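Skuvberg Round Serving Bowl, Pink

Home / Kitchen & Table / Bowls / Skuvberg

A deep, round bowl for bread, rolls and whole fruit. It's the larger of the two in the Skuvberg range and the one most of our customers end up keeping out on the bench all week.

Colour: pink, with a paler rim
Weight: 900 g
Care: hand wash in warm water, dry with a tea towel
Stock code: Nadar 60

The bowl takes a morning's worth of buns and croissants without stacking them too high. Put the croissants in first and the round buns on top, so the flaky ones don't get knocked about on the way to the table.
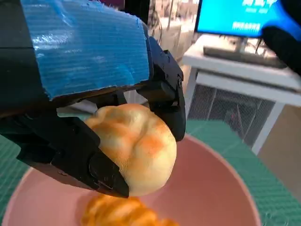

Line it with a cloth napkin if the rolls are coming straight from the oven. Crumbs wipe out with a damp cloth. Avoid scourers and anything gritty, as they will dull the colour over time.

Twisted and plaited rolls with a glossy crust mark easily, so let them cool on a rack before they go in. Glaze that is still tacky will stick to the napkin.
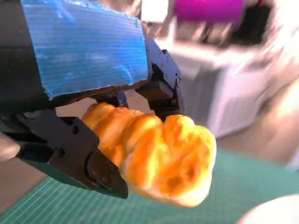
For fruit, leave the napkin out. Oranges and peaches keep better with some air between them, and one layer is plenty in warm weather. Check the bottom of the bowl every couple of days for soft spots.

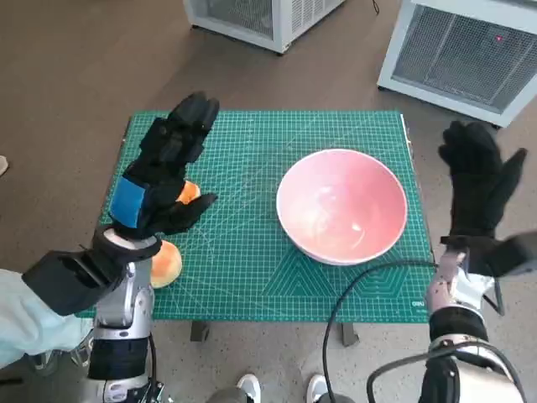 Not suitable for the oven, grill or stovetop. Small variations in colour between batches are normal, so if you want a matching pair please order them together.

Delivery
Posted from our Teltcombe warehouse within 8 business days. Pick-up from the Relville shop is free; bring your order number to the counter.

Returns
Unused bowls can be returned in their original box. Please keep the packing sleeve.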